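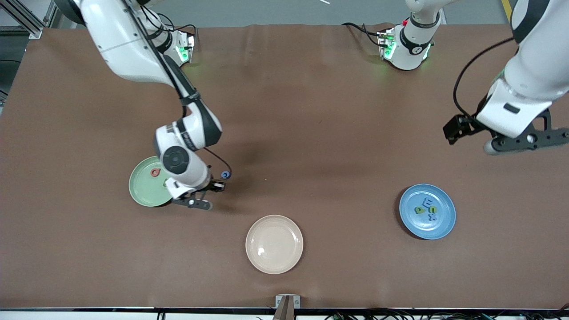
Where do corrections to Philomena Dunne's obituary go?
Straight to Estrella Bermúdez, by noon tomorrow, and she passes them to the paper in one batch.

Hi all,

Quick one, typing between calls. Answers to Isauro's message below. Sorry it took me all morning.

Birthplace: Grurden, confirmed. Her baptism record says so and so does the marriage license. The Maldonado thing came from her brother's obituary, he was born there after the family moved. Please don't put Maldonado back in.

Survivors: nine grandchildren. The draft left out the two stepgrandchildren, and Philomena always counted them, so they go in by name same as everybody else. Spelling for Védís is with the accents, both of them. The paper says it can print them. Ask for a proof anyway.

Work: she was at the Batov mill office before she went to the school. Bookkeeping, not payroll. I know the draft says payroll. Her retirement card says bookkeeping.

Length: the notice is at 114 lines and they charge by the line. Would rather cut the paragraph on the bowling league than the one about her sisters. If you feel strongly tell me today.

Service is still 2 in the afternoon, lunch after in the parish hall. Still need somebody to bring the big coffee urn back form the church office.

Ruby-Lee Nepia

Isauro Carrillo wrote:
> Cousins, the draft is attached, please read it and be kind.
> Few things I could not settle. Was Aunt Phil born in
> Grurden or Maldonado? I have seen both. How many
> grandchildren are we listing, I get a different number every time
> I ask. And did she do payroll at Batov or what was it exactly,
> my mother only ever said "the office."
> Also it's long. More than I expected to pay for, tho I'll
> pay it if we all want it that way.
> Isauro

PS. Photo for the notice, we're using the one from April on the porch, blue cardigan. Védís Vestergaard has the good scan, the one I sent around is too small to print.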